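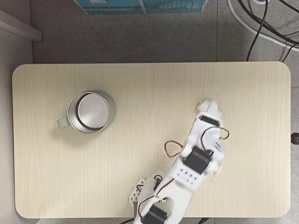 Overhead view, mug on the left half of the table, arm on the move.

Notebook, mug task, 10 July 2022

Picking up from where Imtiaz left off on the freezing problem. Short version for anyone skimming: I think the pauses in the demos are what's hurting us, I cut them out, I retrained, and the policy hesitates a lot less. Long version follows, mostly so I remember what I did when Araceli asks me in a month.

The complaint, again: the arm heads toward the mug fine, gets within a finger's length or so, and then just hangs there. Sometimes it wakes up by itself and finishes. Sometimes it sits until the timeout. Iker blamed the elbow servo and swapped it, and the new one did exactly the same thing, so I'm calling the hardware innocent for now (sorry Iker, I know that was a fiddly swap).

What I did

Went through the Stornside set, nearly 300 episodes, and plotted joint speed against time for each one. It took me way too long to think of this! As soon as the plots were up it was obvious. People driving the leader arm slow down before the grasp, stop dead, look at the mug, shuffle the gripper a bit, and then commit. I do it too. My own episodes are some of the worst ones in there.

So the policy sees a stretch of frames that all look the same, and the label on nearly every one of them is "stay put." Of course it learns to stay put. It has no memory of how long it's been waiting, so there's nothing to tell it that the wait is over.

The rule I settled on: if every joint moves less than the noise floor for 7 ticks in a row, and it isn't the very end of the episode, that stretch is a pause. Keep the first tick, drop the rest, and close the gap. I left the end alone on purpose. We do want it to learn to stop once the task is done, and my first attempt chopped those frames off as well and gave me an arm that wouldn't hold still after the release. Very lively. Don't do that.

By that rule 139 of the episodes have at least one pause in them, and the trimming took out 1,631 frames altogether. I expected more, given how bad the freezing is. But they're all bunched up in the same part of the task, right before contact, so I guess a little goes a long way.

Noise floor: I measured it by powering the arm and leaving it in the rest pose, then took the biggest wobble I saw on each joint. The shoulder is the noisiest. The numbers are in the config, per joint. Please don't replace them with one number for all the joints, I tried that and the wrist pauses slipped right through.

A thing that nearly fooled me

I started out trying to find the pauses from the video, by differencing frames. Bad idea. The exposure is long enough that anything quick turns to smear, and a smeared gripper in one frame and a smeared gripper in the next can difference out to almost nothing. The front view is where it hurts most. With the gripper raised up on the left the white fingers just melt into the white wall, and my script was happily marking the fastest part of the swing as standing still. The servo block stays readable, so maybe you could track that, but why bother when we have joint readings sitting right there in the log.

Crescencio wants to put dark tape on the fingers. I'm for it, but only between datasets. If we change how the gripper looks halfway through Stornside I'll never sort out what did what.

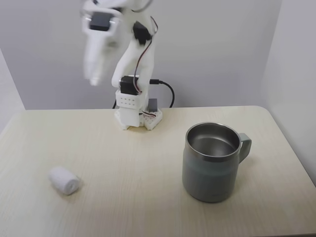 Runs after retraining

Same architecture, same seed, same number of training steps, only the trimmed data. I ran the old checkpoint and the new one alternately so the lighting and servo temperature wouldn't favor either of them. I moved the mug between runs and turned the handle different ways, since the handle is what the fingers get confused about.

The old one froze the way it always does. The new one still slows down before contact, which I like, but it mostly carries on through. When it did fail it was a different sort of failure: it closed too early and nudged the mug along the table. I suspect the trim makes the step from "arrived" to "close" too abrupt in the episodes where somebody waited a long time. Keeping a couple of ticks of each pause might soften that. Cayetano suggested blending the joint positions across the cut instead, and I'm a bit wary - that's inventing motion that no person made - but it's cheap to try.

I didn't keep proper scores this time. I was watching for the kind of failure and stopping runs by hand whenever I got nervous about the table edge, so any success rate out of this would be junk. Don't quote me one.

Things I'm not sure about

Could be that we'd get the same improvement by predicting longer chunks of actions and leaving the data alone. Imtiaz thinks so. The two aren't exclusive, but if chunks do the whole job then the trimming is just one more script to maintain.

Also the Narnwood episodes were all recorded by Araceli, who drives much more smoothly than the rest of us. If I'm right, a policy trained on only those should hardly freeze at all, with no trimming. That's the test I'd believe.

To do

Narnwood-only training run, untrimmed (me, it's queued)
Trim with a couple of ticks kept, same seed
Longer chunks on raw Stornside - Imtiaz
Proper scored runs, fixed mug positions, fixed handle angles, no stopping by hand
Retighten the base clamp before any of that, it had some play in it when I shut down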